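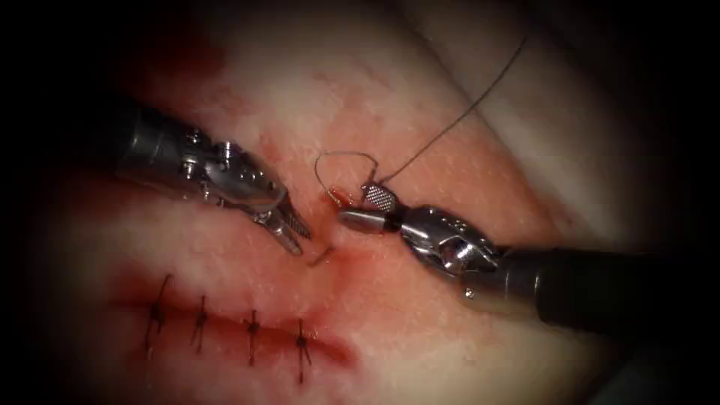
Yoon-hee Wang

Demonstration collection for robotic suturing

Demonstration collection is the work of recording skilled people as they carry out a task so that a learning system can later imitate them. In robotic suturing, a surgeon or trained operator drives two instruments from a console while the system stores the video and the motion of both arms. It is one of the most absorbing corners of robot learning, and one of the slowest to gather data for!

Why suturing

A row of interrupted sutures is a gift to anyone building a data set. Each stitch is tied off separately, so a half-closed incision holds finished knots on one side and open wound on the other, and every new stitch gives the learner another complete example. The same few skills come back each time – grasping the needle, driving it through both edges, pulling the thread, forming a loop and tying – yet no two passes are quite alike. Tissue shifts, blood hides the edge of the cut, and thread curls wherever it likes.

What is recorded

Most collections pair the camera view with the position of each wrist and the opening of each pair of jaws. Thread is the hard part. It is thin, it bends freely, and where it crosses shiny metal it can look like a bright reflection. A curved needle lying partly in tissue is nearly as tricky, with only a short dark piece of it showing.

The Akex collection

The Akex collection, begun in December by Yoon-hee Wang and Ye-rin Ham, contains 700 recorded stitches. Of these, 300 were made by 2 experienced operators, and the rest came from trainees. Ham argued strongly for keeping the trainee work, including dropped needles and slack knots, and her case was a good one: a system that has seen a recovery has a much better chance of making one.

Each stitch is split into eight labeled steps using a tool called Fosik. The labels mark where one motion gives way to the next, which is often a matter of judgment. Regrasping the thread halfway through a loop, for example, was first given its own step and later folded into tying.

Open questions

How much variety is enough remains unsettled. A model trained on straight cuts may struggle with a sloping one, and a change in lighting can upset it just as badly. Force is another gap, as the Akex recordings do not include it and thread tension must be judged from the video alone.

See also: Omard; teleoperation; imitation learning

Last edited 2022-01-09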